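## 4. Color Terms in Household Shrine Records
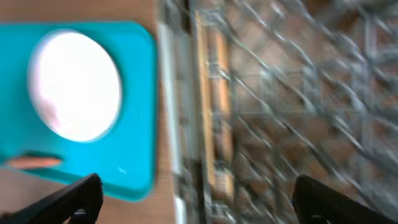

**Figure 4.** Turquoise plastic tray on a wooden tabletop.

**E. Demirtaş**
Research Associate, Religion and Material Culture, Citcombe College

The Nondus survey asked households in Konditbridge to list the objects kept on or near a home shrine and to give the color of each in their own words. The forms were returned in October. After duplicates were removed, 789 entries remained, from 286 households. This section deals only with the color terms. Offerings of food and incense are treated in Section 5.

Green was the term that gave the most trouble in coding. In Tibetan Buddhist practice, Green Tara is named for her color, and respondents who kept an image of her nearly always wrote "green" even when the statue was brass or unpainted clay. We first coded these entries by the material of the object and then went back and coded them by the word the respondent used. Both codings are kept in the data file. Where the two disagree, the tables in this section follow the respondent's word.

A similar problem came up with white. White Tara and the white scarves given as greetings were entered under the same heading by many households, and the form had no separate line for cloth. We separated them by hand when the entry mentioned a scarf, a length or a fold. Entries that said only "white, gift" were left uncoded.

Blue-green shades were recorded under several names. "Turquoise" was used for the stone and for anything close to it in color (Figure 4), including beads made of glass or resin. Older respondents tended to keep the word for the stone and used "blue" for the rest. We didn't test the beads, so the coding can't be used to say how many households own real turquoise.

The first 400 entries were coded by two readers working separately. They disagreed most often on yellow and gold, which were later merged. The remaining entries were coded by one reader using the revised list in Appendix B. Red caused few disagreements, apart from coral, which is listed there under its own heading.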